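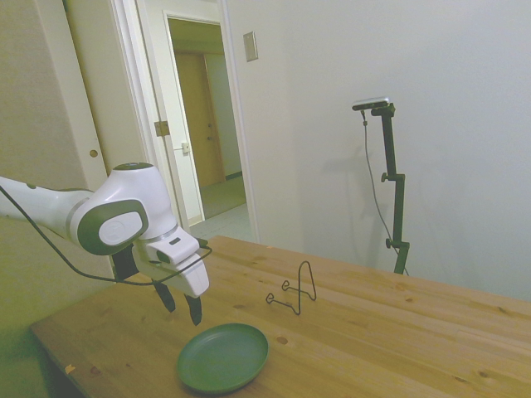 Clemura notebook, dish and stand, Mar 1, 2023

Starting this page with a cup of tea going cold next to me, so forgive the rambling. Edvin asked me to write down what changed since the last entry before I forget it all, and Thoa has been after me for the waypoints for a week now (they're in the shared folder, Thoa, under "stand", with my apologies).

The job is the same as before. Dish lies flat on the pine table, arm picks it up by the rim, turns it, and sets it on edge in the wire stand. I do it with one hand while talking on the phone, and it has eaten most of my evenings since October. I'm fonder of it than I should be!

Picking up. I had been coming straight down over the middle of the dish and then sliding out to the rim, which was silly, and Aileen told me so months ago. The approach now comes in over the far side with the fingers already spread, stops above the wood, and waits 250 ms before the last bit down. The wait is there to let the wrist settle. I tried it without and the fingers kept touching the table a hair early, and you can hear it, a little tick that makes me wince every time. If someone finds a nicer fix, please put it in, but leave my wait in the file commented out so I can find my way home.

Grip force. Too much and the dish creeps out of the fingers like a wet pumpkin seed, too little and it swings when the wrist turns. I ended up a touch firmer than the number Gudrun gave me. Her number was for her own fingers, which have softer pads, so we're both right.

The turn. Slowed it down again. I know, I know. Edvin will say it looks like it's carrying soup. But the fast version let the bottom edge drag through the grip and by the time it got to the stand the angle was anybody's guess. Slow is dull to watch and I'm keeping it for now.

The stand. What a fussy little thing to aim for. It's bent wire, it weighs next to nothing, and if the dish comes in even slightly low it pushes the whole stand along the table instead of dropping in. I thought about taping it down and Arnulfo talked me out of it, on the grounds that we'd only be teaching ourselves to rely on tape. So the path now comes in high and leans the dish back into the wire, and the fingers hold on to the rim until the weight is down. Letting go is its own step with its own speed. I had those two lumped together before and spent a whole evening blaming the gripper for it (sorry, gripper). 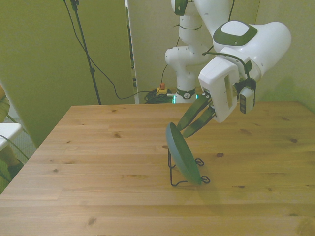 Fingers on the rim, dish in the wire stand.

Cables. The one under the wrist needs enough slack for the full turn but not so much that it sweeps the table. I've redone the loop twice and I'm happy with it at the slow speed. Have not tried it fast. Please look at it before you run anything of your own, and keep the red button where you can reach it, which means moving the coil of spare cable and not stepping over it the way I do.

Logging. Arnulfo's script now writes one folder per run and doesn't fall over when the disk is nearly full, for which I could kiss him. Run 687 has a bad clock, so skip it. Everything from 700 on uses the new approach, and please don't mix the older ones in when you plot the wrist angles, or you'll get two humps and think you've discovered something. I did, for a happy half hour.

Things I'd like to get to:

Try Gudrun's softer pads on our fingers and see if the grip number can come back down.

Move the stand a hand's width toward the wall and find out how much of the path I've quietly tuned to one spot. I suspect a lot.

Write up the homing steps properly. They live in my head and on the back of a Sumico receipt.

Ask Aileen if she still has the other dish, the one with the thicker rim.

Thoa, if you come by and I'm not in, the key is in the usual place and the start-up notes are taped inside the closet door. Use the slow profile first. There's ginger cake in the kitchen, help yourself, and leave a slice for Edvin.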